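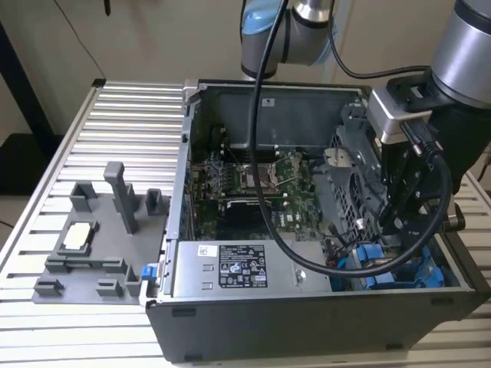

Robot arm over an open desktop computer, with a CPU chip held in a fixture tray beside the case

The Cotine guidelines are a set of good-practice rules for robot work on desktop computers, covering both assembly and disassembly. They apply to cells in which a robot arm handles parts inside an open case. The current edition was issued in February 2026 and replaces an earlier text known as the Drivside rules. Use of the guidelines is voluntary.

Scope

The guidelines cover processors, memory modules, drives, expansion cards and internal cables. Work inside a power supply is excluded, and the housing of the unit must stay closed at all times. Laptops and rack servers are treated in a separate document, the Tollby supplement.

Preparation of the workpiece

The computer must be disconnected from outlet power before the side panel is removed. The case is laid flat with the motherboard facing up and must not shift when pushed by hand. Loose internal cables are tied back or moved out of the planned path of the gripper. Warning labels on the power supply are left in place and uncovered.

Handling of parts

Each small part has its own position in a tray or fixture. A processor is held by its edges, and neither the gripper nor the tray may touch its contacts. The socket lever must be fully open before a processor is lifted out or set down. An empty socket may stay uncovered only while the cell is in use. Trays may be 3D-printed, but surfaces that touch electronic parts must meet the static control rules of the site.

Arm and cables

Cables running along the arm need enough slack for the full range of wrist motion. Before a new program is used, an operator runs it at reduced speed and checks that no cable catches on the case, the drive cage or the tray. The check is repeated after any change of gripper.

Records

Operators log each stopped cycle and its cause. Fixtures are inspected every 200 cycles, and logs are kept for 14 months. A trial at the Sipos workshop recorded 1,952 cycles, of which 566 involved processors. Its results were used in drafting the section on cables.

See also
Electrostatic discharge
End effector
Electronics recycling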